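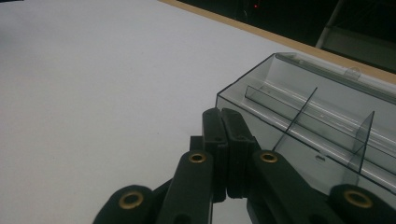

Do clear storage boxes keep you tidier, or do they just make the mess see-through?

mudroom_pete wrote:
My sister-in-law is sold on the Trelunura bins and wants us to redo the whole hall closet with them. 18 boxes, all matching, none of them cheap. Her theory is that if you can see what you own, you'll stop buying doubles. I've heard this before about labels, and before that about baskets. Has anyone here kept a system like this going past the first few months? I don't mean how it looked the day you finished.

Yhon Alvarado wrote:
Did our kitchen this way in July. Still going. The clear ones work for food because you notice when you're low on rice. For anything else I'm less sure. Cables in a clear box look exactly like what they are.

tansy77 wrote:
I don't buy it, even for food. The bag the rice came in has the cooking time printed on it. So now you have a box, plus a piece of bag taped to the box, and you paid extra for that.

Yhon Alvarado wrote:
You can remember how long rice takes.

tansy77 wrote:
Rice, sure. There are six kinds of lentils in my house and I couldn't tell you the time for any of them.

Rogério Moura wrote:
I spent years packing and unpacking other people's houses for a moving company, so I've seen a lot of closets. The tidy ones had shoeboxes, cookie tins, whatever was lying around. What they had in common was less stuff. The places with matching bins usually had a second set of matching bins in the garage, still in the wrap.

mudroom_pete wrote:
That's what I'm afraid of. We already have a shelf of canvas cubes from the last attempt.

We use cookies to remember your preferences and measure traffic. Accept all | Manage settings

hollisbrook wrote:
Going to disagree with Rogério a little. Matching matters if you stack. I had a mix of Grirnden lids and off-brand boxes and the whole pile slid every time I opened the door. Swapped them for one size and that stopped. I don't care how it looks, I care about getting the iron out without holding up a tower with my elbow.

Rogério Moura wrote:
Fair about stacking. But then buy two, see if you like them, and buy more later. I've never understood ordering the full set on day one.

hollisbrook wrote:
Because they change the shape every year and the new lids don't fit the old boxes. Ask me how I know – it was Skoneron, and I wrote to them, and they sent me a coupon.

tansy77 wrote:
A coupon for more boxes?

hollisbrook wrote:
Yes.

Yhon Alvarado wrote:
If you do go clear, get the tinted kind for anything ugly. You can still tell whether it's batteries or light bulbs, but it isn't shouting at you from the shelf. They do show dust, and fingerprints too.

tansy77 wrote:
So they're see-through, but not too see-through, and you have to wipe them. I'd like to hear what was wrong with cardboard.

Yhon Alvarado wrote:
Cardboard in my basement grew mold. That was enough for me.

mudroom_pete wrote:
No basement here, so I can't use that one. I measured the closet last night and the deep shelf only takes the small size anyway, unless I move the rail. I'm going to try two on the top shelf for hats and gloves and leave the rest alone. She's going to say it isn't a fair test.

Rogério Moura wrote:
Empty the closet first and see what goes back in. You might not need the two.

hollisbrook wrote:
Check the inside width at the bottom too, they taper. Mine lost over an inch and the gloves had to go in sideways. There's a secondhand place on Haldane that usually has a few if you don't want to pay full price.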